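Inside Ristholm: Cataloging the Ljungberg Letters
Progress report to the Kerutard Foundation, submitted Mar 5, 2023

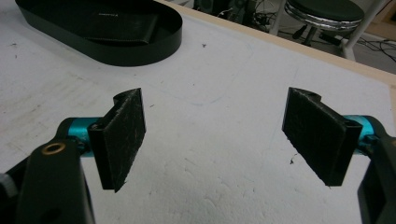

White tabletop in the work room, Ristholm.

1. Purpose of the grant

The Foundation's support allows the Ristholm Local Archive to sort, describe and open to the public the letters and household papers of the Ljungberg family, who ran the general store and later the grain office in the town. The papers came to the archive in 29 boxes, most of them without labels. Before the grant began, readers could ask to see them only by appointment and with a member of staff present, as there was no list of what they held.

The present report covers work up to the end of February.

2. Work completed

A first sort of all boxes has been finished. Letters have been separated from bills, store ledgers and printed matter, and each group has been placed in folders with a temporary number. The letters come to 1484 items, more than the estimate given in our application, which was based on a sample of the upper boxes only. Several of the lower boxes held tightly tied bundles of short business notes, and these account for most of the difference.

Full catalog entries have been written for the contents of 13 boxes. Each entry gives the writer, the recipient, the place and date where known, and two or three lines on the subject. Where a date has been worked out from the contents and does not appear on the letter itself, it is given in brackets.

Jinlong Meng has prepared a short guide to the names that appear most often. The family used the same first names in each generation, and early entries confused an uncle and nephew who both signed with initials. Those entries have been corrected. The guide will be printed and kept in the reading room.

3. Condition of the papers

The letters are in fair condition overall. The store ledgers are weaker, with loose spines and some mold damage to the outer pages of the oldest volumes. They have been wrapped and set apart, and will not be handed out to readers until a paper conservator has looked at them. We had not planned for this cost. Jonatan Sandberg has asked for two written quotes and will send them to the Foundation separately – no decision is requested in this report.

4. Public access

The first catalog entries were made available on the reading room computer in February. Requests so far have come mainly from people tracing their own families, along with one from a student writing on rural credit. The ledgers would be of particular use to the latter, and the student has been told that they are closed for now.

An evening talk on the store and its customers was held in the town hall. Several people stayed afterward to identify places mentioned in the letters, including two farms whose names have since changed. Their notes have been added to the file and will be checked against the tax rolls before they are used in the catalog.

5. Changes to the plan

The larger number of letters means that the catalog will take longer than first proposed. We have chosen to describe the business notes in groups, by sender and year, while personal letters will still be described one by one. With this change we expect to finish within the grant period, although the printed index may follow 4 weeks later. The text of the index is covered by the existing budget.

6. Spending

Staff hours are in line with the budget. Folders and boxes have cost slightly more than planned, and the travel line has hardly been used. We request permission to move the unused part of the travel line to supplies. A signed statement of accounts is attached as Annex A.

7. Next steps

Cataloging will continue in box order, except that the letters sent from abroad will be taken together because they share the same few writers. A decision is also needed on a small group of medical letters that name people outside the family. Until the archive's rules on private information have been reviewed, these will be listed by date only.

Questions on the catalog should be sent to Jinlong Meng, and questions on the accounts to Jonatan Sandberg, both at the Ristholm Local Archive.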